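3.2 Material e procedimento de lavagem

As toalhas utilizadas neste estudo são do tipo felpudo, de algodão, e provêm do serviço de lavanderia da pousada Retmont, onde circulam entre os quartos e a área da piscina. Foram selecionadas 200 peças, todas com uso anterior, porque o nosso interesse está na perda de absorção ao longo da vida útil e não no comportamento do tecido novo. Peças com furos ou com a bainha aberta foram excluídas da amostra.

Cada peça recebeu uma etiqueta costurada na bainha e foi destinada a um de dois grupos. O primeiro grupo foi lavado com o detergente Jekell, sem amaciante. O segundo recebeu o mesmo detergente e, no último enxágue, o amaciante Virk, na dose indicada pelo fabricante. A secagem foi feita em varal coberto, durante o mês de julho, e as peças foram recolhidas sempre às 9 horas da manhã seguinte.

A absorção foi medida pelo tempo que uma gota de água leva para desaparecer na superfície, conforme o procedimento que Julteo adotou internamente em 2009 e que mantivemos sem modificação. A gota foi aplicada em dois pontos de cada toalha, um próximo ao centro e outro próximo à bainha, com a peça estendida sobre uma mesa. Nas toalhas com relevo em canelado, a leitura exige mais atenção, pois a água pode correr pelo sulco antes de penetrar na fibra, e o observador tende a registrar um tempo menor que o real. Por este motivo, os valores deste tipo de tecido são discutidos separadamente na seção seguinte.

Cabe observar que o toque macio não foi considerado como indicador de qualidade. Os hóspedes costumam preferir a toalha tratada com amaciante, mas esta preferência se refere à sensação na mão e não informa sobre a capacidade de secar a pele. Um questionário sobre este aspecto foi aplicado em paralelo e será objeto de outro trabalho.

Figura 2. Toalha felpuda verde-clara com textura canelada, com um canto dobrado. 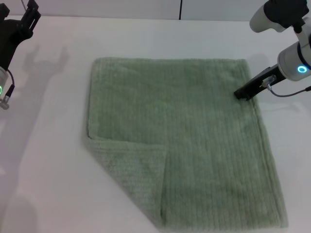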